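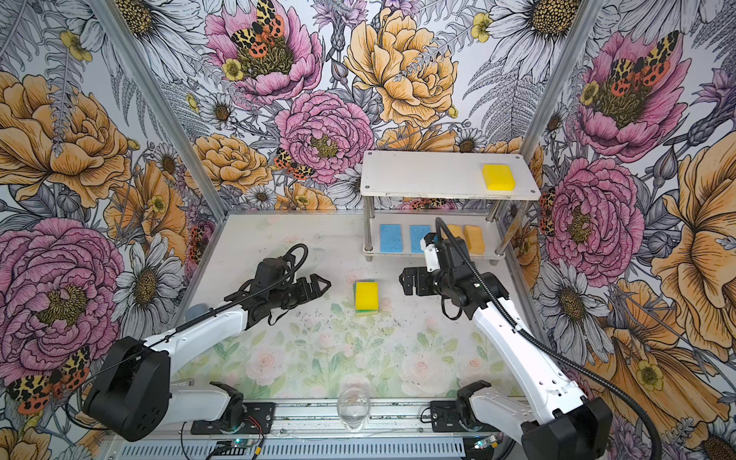

White shelf, floral wallpaper.

Tudur Landeg got off the bus at Cluter with one bag and the key to his aunt's house. The driver asked if he was sure this was his stop. He said it was.

The house was number 281, at the top of the hill. The gas was off. He found the meter under the stairs, wrote 3711 on the back of his hand, and called the company from the front step, where the phone worked.

"Is the account holder there?" the woman asked.

"She died in March."

She put him on hold for 30 minutes. He sat on his bag and watched a man across the road try to start a van.

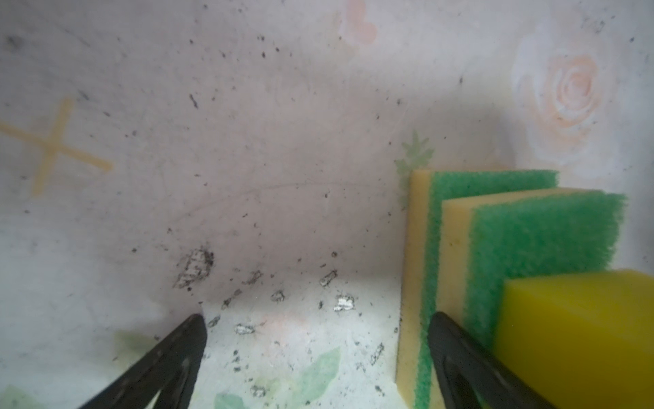

When the woman came back she said someone named Charvát would come in the morning. Tudur thanked her and went inside. He kept his coat on and opened the kitchen drawers one at a time - string, candles, a bus timetable, a letter addressed to him with no stamp on it.

He put the letter on the table. Across the road the van started, ran for a while, and stopped again. He lit a candle and sat down to read.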